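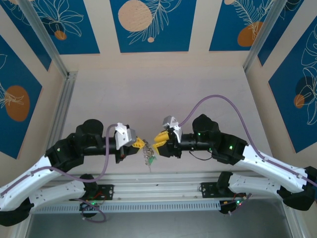
Wikgate completes key re-tagging, green series goes into use

Last updated: August, 4:40 p.m.

The building services office at Wikgate has finished re-tagging the mechanical keys for the Mottram building, and the green series is now the valid one for all ground-floor rooms, storage cages and utility cupboards. Keys still carrying the older paper labels will be accepted at the desk until the end of the month. After that they will be treated as unregistered and held.

The old register listed 313 keys. The new one lists 252. The difference is made up of duplicates, keys for locks that were removed when the east corridor was refitted, and a smaller group that could not be matched to any door. The last group has been sealed in an envelope and stored with the register.

"The register had grown by addition for a long time," said Borghild Aasen, who runs building services. "Every time a cupboard was moved, a line was added and the old line stayed. We had three entries for one meter cabinet, all with different numbers."

Under the new arrangement each key has one tag and one number. The tag is attached either directly to the key or by a short metal chain. Chains are used where the hole in the key is too small for the standard ring, and on sets that hang from a hook inside a cabinet door. The color of the tag shows the area of the building. The number shows the door and can be read only against the register, so that a lost key does not identify its own lock.

Ground floor is green. The upper floor will use a second color, to be confirmed once the stock has been checked. The outbuildings at Granen are not part of this round and keep their existing brass discs.

Fitriani Halim, who did most of the matching work, said the slowest part was the cabinet keys. Many are cut on the same blank and differ by a single notch. Each one was tried in its lock before a tag was attached - a match on paper was not accepted. Where a key turned but with resistance, it was logged as worn and put on the list for recutting. There are 20 keys on that list at present, and the affected users have been told by e-mail.

Two sets were found to be tagged correctly but stored under the wrong hook number. These have been moved. The hook plan inside the cabinet has been reprinted to match.

Loose keys are a separate matter. Keys have often been handed back without a tag, or with the tag and key apart, and the desk has then had to identify them by trial. From now on the desk will not sign for a key unless the tag is attached at the time of return. A key and a tag handed in separately will be logged as a fault and rejoined by the office before the key goes back on its hook.

The tags come from Cullik and are written with a paint marker. Earlier trials with a printed label were dropped after the ink rubbed off in pockets. Martim Arruda, who works the evening desk, had asked for a larger tag, but the larger size fouled the cabinet door when neighboring hooks were full. The small tag was kept. 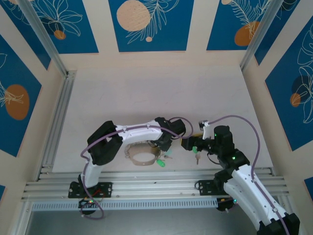

What key holders need to do

Holders of ground-floor keys should bring them to the desk between 8 a.m. and noon and sign the new sheet. The exchange takes a few minutes per key. Holders with more than five keys are asked to write ahead so that the tags can be laid out in advance.

Private keys should be taken off the ring before it is handed over. The office will not remove them and cannot store them. Rings themselves may be kept, provided the tag hangs free and the number can be read without turning the whole bunch.

Lost keys should be reported the same day, by tag number if it is known. If it is not known, the room and the name of the holder are enough. Replacement cutting goes through Purificación Moya, and the usual form applies - the version with the cost center at the top.

The upper floor follows once the ground-floor sheet is closed. Holders there should keep their present labels in place until they are contacted.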